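Lunier Releases Illero Square Cup and Matching Table Board for Shared Workspaces

December 18, 2020 — Lunier, a supplier of small tableware and worktop goods, today announced the release of Illero, a line consisting of an open square cup and a white rectangular board that protects the surface of a desk or table. The two items are sold separately and as a set. Orders are open to office outfitters, schools and retail accounts, with first shipments leaving the Kawaguchi warehouse on the day of this release.

The line was developed over two design cycles. The first, completed in June, settled the outline of the cup and the finish of the board. The second dealt with packing, carton strength and the way the cup sits on the board when a table is moved or wiped down. Surface finishing for both items is carried out by Datis, which has supplied Lunier with coated goods since the company's first catalog.

The Illero cup has an open top and a square body. It is supplied in one color, cream on the outside with a warm beige interior and rim. Lunier tested rounder outlines during the first cycle and dropped them. A square body can be placed flush against the edge of a board, a monitor base or a second cup, and it takes up less of a small desk when several are stored in a row. The cup is intended for clips, pencils, tea bags, sugar packets and similar small goods. It is not rated for oven use.

The board is white and is laid directly on the table without clamps or adhesive. It is cut to leave a margin of the table exposed, so that a user can lift it by one side for cleaning. The corners are squared. The white finish was chosen for contrast: small parts, crumbs and spills can be seen and removed before the next person sits down. A damp cloth and ordinary dish soap are sufficient for routine cleaning. Abrasive pads will dull the surface and are not covered under the warranty.

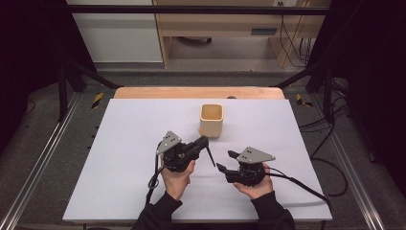
The cream-colored square cup near the center of the white board, on a light wooden table.

Light wooden furniture was used as the reference surface throughout development. Most of the desks and tables specified by Lunier's office accounts fall in this color range, and earlier gray boards were returned by several customers who found them too dark beside pale wood. The board is also suitable for painted and metal tables. On glass, Lunier recommends a thin felt sheet between the two surfaces.

Test samples were subjected to a placement routine in which the cup was set down, lifted and set down again at the same point on the board. The routine was run for 500 cycles per sample. Boards were inspected under side lighting after every 200 cycles and again at the end of the run. Samples that showed a visible ring or scratch were rejected, and the coating was adjusted by Datis before the next batch. The production coating is the fourth version and passed inspection on all samples submitted.

Packing was revised in the second cycle. Cups ship four to a carton, each in a folded paper sleeve, with a divider between them. Boards ship flat, with a cardboard sheet on each face and corner guards. Carton labels carry the item name, the color and the lot code. Lunier has discontinued plastic film on both items. Customers who store boards for long periods should keep them flat — boards left leaning against a wall may bow, and a bowed board will not sit evenly on a table.

The opening production run consists of 453 sets. Single cups and single boards will be drawn from a separate run and are available to order now, with delivery after the sets have shipped. Replacement boards will be stocked for as long as the line is in production. A taller cup on the same square base is under review. No release date has been set for it.

Care sheets are included with every carton and may also be requested by mail. Accounts that purchased the earlier gray board may exchange unopened stock for the Illero board through their regular sales contact. Exchange requests must list the lot code printed on the carton.

About Lunier
Lunier designs and distributes small tableware, trays, boards and desk goods for offices, classrooms and homes. Its products are sold through trade accounts and independent retailers.

Press and trade inquiries
Lunier, Product Information Desk
Samples of the Illero cup and board are available to trade press on request.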